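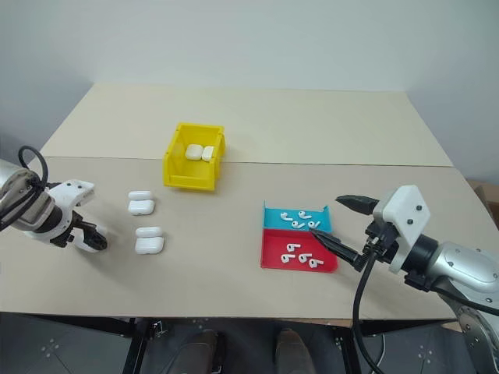

Search this site Go

Plulel 3 is out today — and we're a bit giddy about it!

We're Handico, a small software team in Amdale, and Plulel is our planning tool for two-armed robots. You give it the job (earbuds in one tray, charging cases in another spot, a bin to fill) and it works out which arm goes where, and when. Small, shiny white things have driven us up the wall for more than 16 months, so version 3 has a whole new way of guessing which way a stem is pointing before a gripper goes near it.

We've also fixed 41 bugs, including the daft one where both arms waited for each other all afternoon. Sorry about that, everyone.

Our friends at Kettler have had the early build on 2 of their benches and sent us pages of grumbles, most of which we've now dealt with. The rest will land in June.

Plulel 3 is a free update if you already have a licence. Fancy a demo? Drop us a line at the Amdale office — mornings are best.

We use cookies to improve your visit. Accept Manage settings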